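Re: [Ovley-swap] Loose tea storage, is Cutgate worth it?

> The Cutgate tins keep leaf fresh for up to 80 weeks.
> I'd buy the whole set and never look back.

Says who? The seller? I kept 100 grams of plain black in a lidded pot and it tasted flat by September — same shelf, same kitchen as the bag I'd clipped shut.

Ring-pull lids look nice. I'd want to see a seal before paying 56 for one.
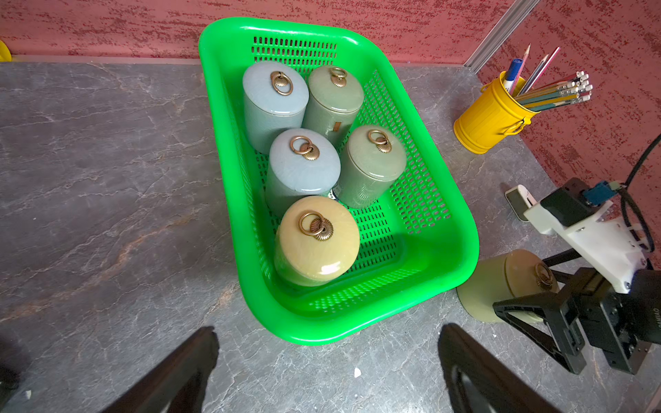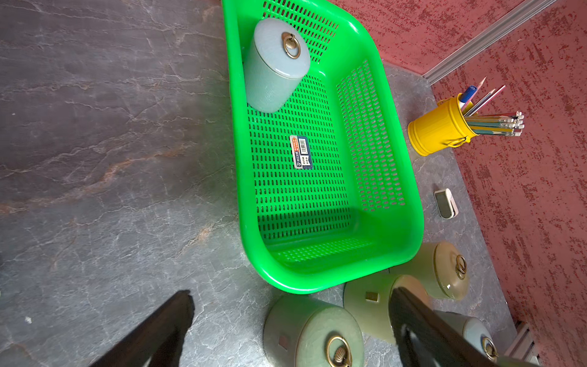
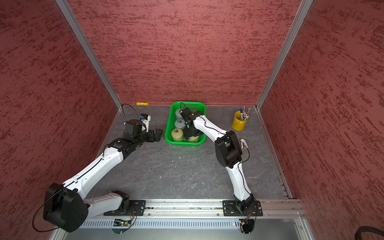
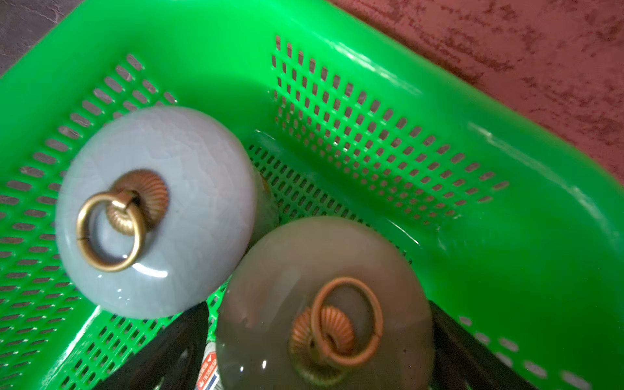

What I'd ask Brasport before ordering

1. Is there a gasket, and can you buy a spare?
2. Does the 181 price include shipping?
3. Who tested the 80 weeks, and on what tea?

Until then I'm sticking with the clip.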